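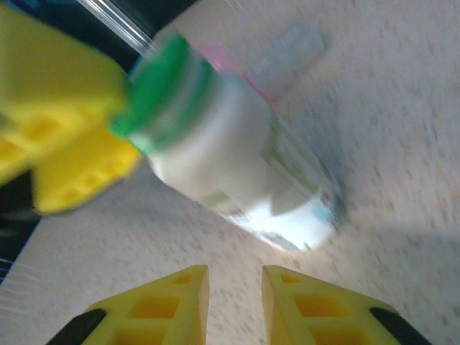
A glass vial beside a yellow gripper.

STALVILLE -- Karnley Hospital has enrolled 243 patients in a study of drain removal after ovarian cyst surgery. Drains stay in for either 9 or 11 hours. Enrollment closes in March, said Wiebke Wunderlich, lead surgeon.

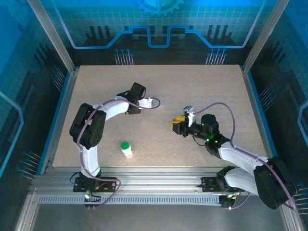

Issue 441

Follow-up consists of one ultrasound scan and a pain questionnaire. Data are held at the Kröger Clinic. Contact: Till Teuber, press office.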